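Katesel Room Round Guide
Section 4: Starting a shift with the practice rooms
Last updated: November

Welcome to the part of the guide where the robots start doing the walking for you! At Kenthorpe the housekeeping team used to check every guest room on foot, clipboard in hand. Now the robots make the first round and you decide what needs a person. Before you run a live floor, you'll run a round in the simulator. Budget a morning for it.

1. Sign in at the linen desk screen with your own name, never a shared one. The log follows you from shift to shift.

2. Choose Practice, then Single Bedroom. Wait for the green bar before touching the controls.

3. Set the start point on open floor and the end point past the doorway. Press Plan.

Note: Doors in the practice rooms stay as they load. If you want one closed, ask Rukhsana Sial to change the room file.

4. Read the planned path before you press Go. You know these rooms better than the software does, and your eye for a bad route is worth a lot. Korkor Tsikata caught two in her first week, and both fixes are in the version you're using.
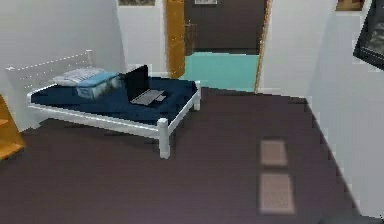
5. Mark anything a guest might have left on the bed or floor as Personal. A laptop, for instance, always gets the Personal tag, and the robot will then report it and leave it alone.

6. Press Go and keep one hand near Pause.

CAUTION: Pause stops the practice robot only. On a live floor, use the red button on the robot itself.

7. When the round ends, open Flags and sort them into Visit, Later or Ignore. Add a comment in your own words - Garba Ogundipe reads every one on Monday, and plenty have turned into new settings.

The team has now finished 2,781 practice rounds, and 784 of them carry a written comment. Keep those coming!

What changes in your day: fewer long corridors, more time in the rooms that need you, and a screen to look after. Bed making, guest requests and final sign-off remain with you. If the flags pile up faster than you can sort them, call Yasir Orakzai on the desk line and he'll slow the round down.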